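Lunch table at Kolville: a small gallery

Our office in Kolville has one big white table, and in September we decided that it should become a proper lunch table again. Over the summer it had slowly changed into a place for everything that had no other place. Cables, wrapping, papers, one plant. People were eating at their desks, and the crumbs went into the keyboards.

I was asked to write something for the page of our building, Fonside, where the other floors also tell what they do with their shared rooms. I am not a writer and the text is longer than I planned, so please be patient with me.

We share the kitchen corner with 28 people from two offices. It has a sink, one refrigerator and a microwave that is older than most of us. For lunch itself there was never a rule. Some bring food from home, some go down to Koskela for soup, and a few of us order from Priltarora when the weather is bad.

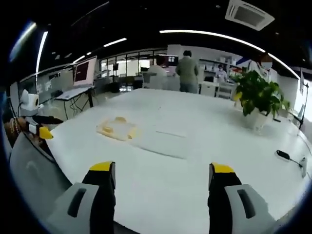

The first thing we agreed on was that the soup people and the people with boxes should sit together. Before, the soup people came back late and found no free chair, so they stayed downstairs. Now we begin at a quarter past twelve, and whoever comes first wipes the table with a damp cloth. The cloth hangs on the hook by the sink and it should go back there.

The second thing was the food boxes. In the refrigerator we had 49 of them, many without an owner and several without a lid. I wrote a note on the door and gave everybody nine working days to take home what was theirs. I was a little afraid that people would be angry, but most of them were happy to find their boxes again. The ones that remained were washed and are now for common use. You may borrow one for leftovers if you bring it back clean.
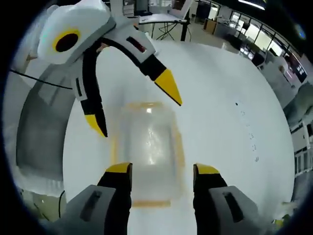

Clear plastic with orange edges, on the white table.

Somebody asked me which kind of box is best for the office. I can only speak from my own experience. I like the clear ones, for the simple reason that I can see my food without opening every lid in the refrigerator. Round boxes take too much space on the shelf. Very deep ones are good for salad, but the rice in the middle stays cold in our microwave.

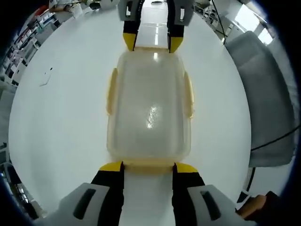 Lids are the most difficult part of sharing. A lid that only presses on will open in a bag sooner or later, and I have carried lentils home in my coat pocket to prove it. So for the common shelf I prefer boxes that close with latches on the long sides, like the pale yellow ones on this rectangular box. After washing, please leave the latches open until the box is dry, and put the lid with its own box on the lower shelf.

If your floor in Fonside would like to have lunch with us one time, write to the kitchen list or call extension 3405. Bring your own fork, we are always short of forks.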